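第4章 クロスの洗い方と乾かし方

この章では、Namsideクロス(両面タイプ)の日常の手入れを説明します。洗い方くらい知っている、という方ほど柔軟剤を入れてしまうので、4-1だけでも目を通してください。

4-1 初めて使う前に

1. 袋から出し、紙の帯とタグを外します。タグは糸切りばさみで切ってください。引っ張ると縫い目ごと付いてきます。
2. 水またはぬるま湯だけで一度すすぎます。洗剤は不要です。
3. 軽く絞り、風通しのよい日陰に干します。

注意:柔軟剤は使わないでください。繊維の表面に膜ができ、水を吸わなくなります。よい香りのする、何も拭き取れない布が欲しい場合はこの限りではありません。

注意:漂白剤も使用できません。「少しだけなら」というお問い合わせをよくいただきますが、少しだけでも傷みます。

4-2 普段の洗濯

1. クロスを広げ、パンくずや砂を屋外で払い落とします。砂が残ったまま食卓を拭くと、天板に立派な模様が入ります。
2. 用途ごとに分けます。台所用と床用を一緒に洗うかどうかは各ご家庭の判断ですが、当社の検品担当 Lorna Magbanua は分けています。
3. 洗濯ネットに入れます。タオルやフリースなど毛羽の出るものとは別にしてください。クロスは毛羽を集めるのが仕事で、洗濯機の中でも休みません。
4. 中性洗剤を表示の量だけ入れ、標準コースで洗います。水温は60度を上限とします。
5. すすぎは2回。節水コースは洗剤が残りやすいため、おすすめしません。

メモ:Fitgateの洗濯ネット(小)をお使いの場合は、詰め込みすぎないでください。ファスナーが閉まることと、洗えることは別の話です。

4-3 油汚れがひどいとき

1. 洗面器にぬるま湯を張り、中性洗剤を溶かします。
2. クロスを20分浸けます。一晩浸けても汚れ落ちはさほど変わらず、翌朝の臭いだけが変わります。
3. 押し洗いをします。こすり合わせると毛足が寝て、拭き心地が落ちます。
4. 泡が出なくなるまですすぎ、4-2の手順3に進みます。

換気扇の油を拭いたクロスは、洗っても元の色には戻らないことがあります。性能には影響しませんので、そのまま換気扇専任に任命してください。
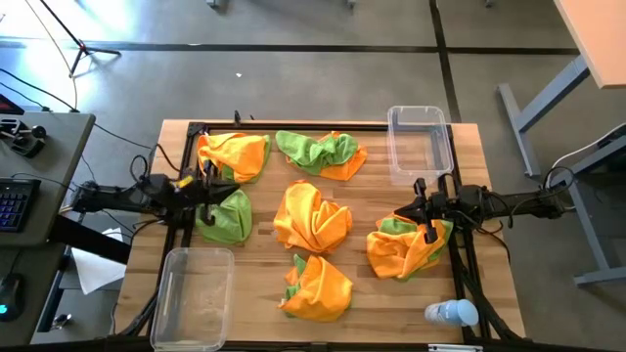

4-4 乾かす

1. 脱水が終わったら、すぐに取り出します。「あとで」と思った時点で、たいてい翌日になります。
2. 両手で四隅を持ち、二、三度振って形を整えます。
3. 日陰に吊るします。8月の直射日光は乾きが早い反面、色あせも早くなります。
4. 縁の縫い目まで乾いたことを指で確かめてから取り込みます。真ん中は先に乾くので、あてになりません。

乾燥機を使う場合は低温に設定してください。乾燥機用シートは柔軟剤と同じ理由で使用できません。形を変えれば許されると考える方が毎年いらっしゃいます。

警告:アイロンはかけないでください。熱で繊維が溶け、アイロンの底にも貼り付きます。布巾の折り目を気にするお客様がお見えになる日は、引き出しを閉めておけば足ります。

4-5 たたんで収納する

1. 平らな場所に広げ、手のひらでしわを伸ばします。
2. 縦に半分、横に半分の順に折ります。逆でもかまいません。設計の Hanneke Aerts は逆派ですが、本書では譲ってもらいました。
3. 輪になった側を手前にして、引き出しや箱に立てて並べます。Atholmの仕切り箱をお使いの場合、仕切りは7の目盛りに合わせると折ったクロスがちょうど収まります。
4. 洗ったばかりのものは奥に入れ、手前から使います。これを守らないと、同じ布ばかりが働くことになります。

注意:湿ったクロスを密閉容器に入れないでください。

4-6 交換の目安

洗濯300回を目安に交換してください。回数を記録している方にはまだお会いしたことがないので、次の状態でも判断できます。

・水が吸われず、天板の上を移動するだけになった
・洗って乾かしても手触りが硬い
・縁の縫い目がほどけ、糸が引っかかる

引退したクロスは、自転車のチェーンや窓のレールの掃除に使えます。その後の処分はお住まいの自治体の区分に従ってください。

替えのクロスは、Cuypersの取扱店でお求めいただけます。ご注文の際は、パッケージ裏面の品番をお知らせください。パッケージを捨ててしまった場合は、クロスの縦と横の長さを測ってからご連絡ください。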